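Plindgate Adult Learning, Home Horticulture
Session 5 handout: Seed packets, soil additives and the claims printed on them

Read this before class and bring a packet with you, opened or not. We will spend the first half hour on labels and the rest at the potting bench.

Start with germination rate. A packet that says 75 percent is telling you what a sample did in a lab, on damp paper, at a steady temperature. Your windowsill in March is colder at night than you think. I would sow for half that and thin later if I turned out to be wrong.

Second, days to maturity. Uvine prints 56 days on its bush bean and Vavix prints 75 on what looks to me like the same bean. Count from sowing or from transplanting? One says, the other doesn't. Write your own sowing date on the packet in pencil and trust that. 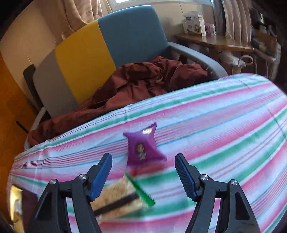 Packet fronts are advertising, and you should treat them that way. The tomato on the front was picked for its looks, and the basil was probably grown under glass by somebody paid to do it. A purple packet with a cartoon figure on it and zigzag edges is made to catch the eye, and seed companies know that trick as well as anyone. Turn it over. If the back has no packing year, no variety name and no sowing depth, put it back on the rack. "Garden mix" is not a variety name.

Additives. I am asked every term about root powders, seaweed drenches and the little sachets of fungi sold to help your roots. Some of this works in some soils. Most garden soil already has fungi in it, and a sachet that sat in a hot shed all summer may have nothing alive left in it. The Aitken trial sheet (on the side table, please don't take the last one) compares 112 pots, treated and untreated. Look at the spread before you look at the average. Then ask what potting mix they used, which the sheet leaves out. 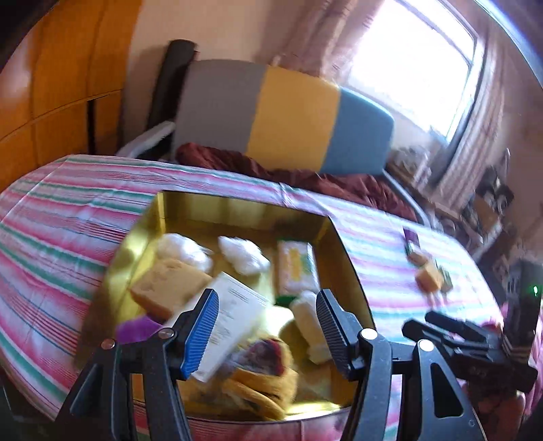 Reading time for the next section: 1 minute

Storing what you have left. Cool, dark and dry beats any special container. The fancy tins cost more than the seed, and a tin with a bad lid is worse than a jam jar. Onion and parsnip seed I would not keep past one season whatever the packet promises. Beans and tomatoes are more forgiving.

To test old seed, fold ten in a wet paper towel, slip it in a plastic bag and leave it somewhere warm. Check daily and keep the towel damp. Ten is a small sample, so don't make much of the difference between six and seven.

For next time: pick one claim from your packet and write down what you would have to grow, side by side, to find out if it is true. One page is plenty. Please label your pots this week.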